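Packaged Goods Storeroom: Monthly Inspection Checklist with Comments
By Arwel Lloyd
Friday, October 30, 2020
4 comments | 2 shares

Site: Hallolov, dry storage, bays A to D
Accompanied by: Tiruwork Wubshet

1. Aisles and exits
Main aisle clear to full width: PASS
Rear exit opens without a key: PASS
Exit sign lit: FAIL. Lamp out on the left side. Replace before next inspection.

2. Racking
Load notices posted: PASS
Uprights free of damage: FAIL. Bay C, front left upright bent at floor level. Bay unloaded to the second beam until the upright is changed.
Heaviest single load found: 249 kg against a posted limit of 300 kg. PASS
Beam locks in place: PASS. One missing lock from the September list has been fitted.

3. Stock condition
Cartons off the floor: PASS
Oldest stock at front: PASS, except bay B, where two deliveries were mixed on one shelf. Sort by date code.
Inner packs: open one carton per bay and check seals, seams and date print. Creasing of the film is not a defect in itself. Reject a pack if the end seal lifts under light thumb pressure, or if air can be heard leaving when it is squeezed.

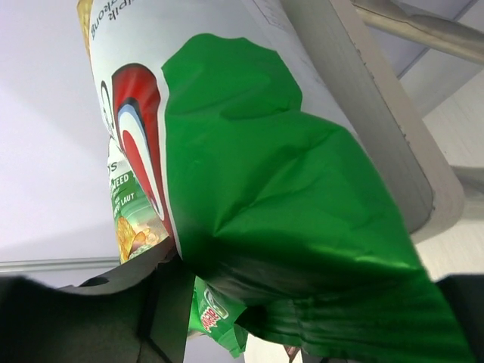 Rejected packs go in the marked bin and are written up the same day. Do not tape a split seam and return it to the shelf. If two or more packs fail in one carton, hold the whole carton and call Ivars Dzene.

4. Pest control
Bait stations numbered and on the plan: PASS
Station 33 not found. Plan shows it behind the bay D end frame. Locate or remove from plan.
Door brush strips: worn at loading door. Order placed with Grultura.

5. Fire
Extinguishers in date: PASS
Clearance below sprinkler heads: FAIL in bay A, top level. Minimum here is 700 mm. Remove top layer of cartons.

Comments

Su-chen Hsieh: Bay A top layer moved to bay D this morning. Please recheck the clearance.

Arwel Lloyd: Rechecked, now passes. Sheet amended.

Ivars Dzene: Upright for bay C is on order. Keep the barrier up.

Su-chen Hsieh: Station 33 was under the old pallet stack. Plan is correct.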